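Planning the suturing bench: what we are buying and why
Gallery page, updated in June

The training lab at Brastow has had the same surgical robot bench since it opened, and the next round of equipment money has to be asked for before the summer. Birgit Brinkmann asked for a page that shows the work the money pays for, next to the figures, so that people reading the request have seen a suture pad before they are asked to approve one.

The running costs are mostly small things. Tissue pads come from Walczak and we have put down 90 for the coming year. Suture is ordered with them. Instruments are the larger item: each has a limited working life, and we plan to replace 5 over the same period. The quote from Clurneo for these is more than 2,000 per instrument, with delivery on top. A further 500 is set aside for cleaning materials and small repairs.

Roswitha Görtz keeps the instrument log and would like a spare pair on the shelf at all times. At present there is no spare pair, and a worn wrist cable stops the bench until the replacement arrives — last winter that took three weeks.

Pictures from the bench

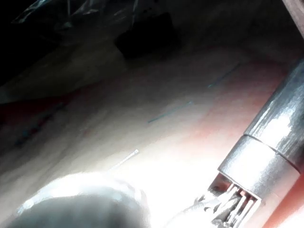
The work surface with the gripper over it. Resurfacing is listed under next year's repairs. 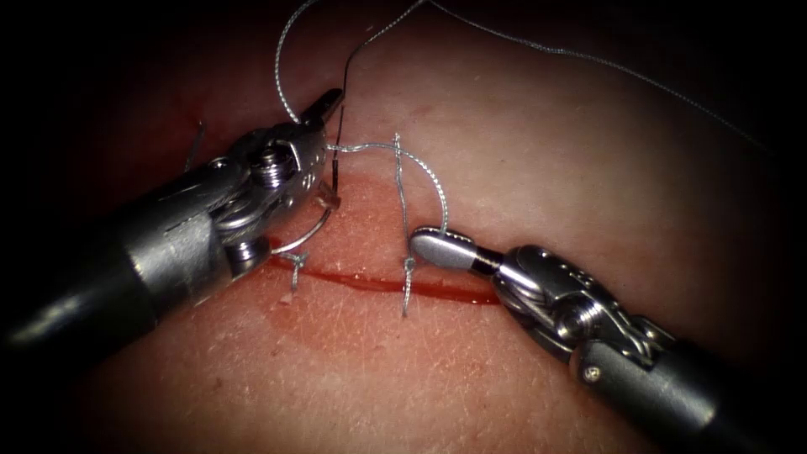 Interrupted stitches on a pad, two of them tied, with the curved needle held in the left instrument's jaws.

Two points are still open. Pestix has offered a service contract that covers the arms but leaves out the instruments, and we need to know if the price changes when the contract runs for two years. The other is storage. The pads take up more room than we allowed for, and the cupboard by the door is full. A second cupboard can come out of the furniture budget if the request goes in separately.

Comments on the list should go to Birgit by noon on the closing day. Please give the line number from the spreadsheet, as several items have similar names. Roswitha can show the log to anyone who wants to check the replacement dates.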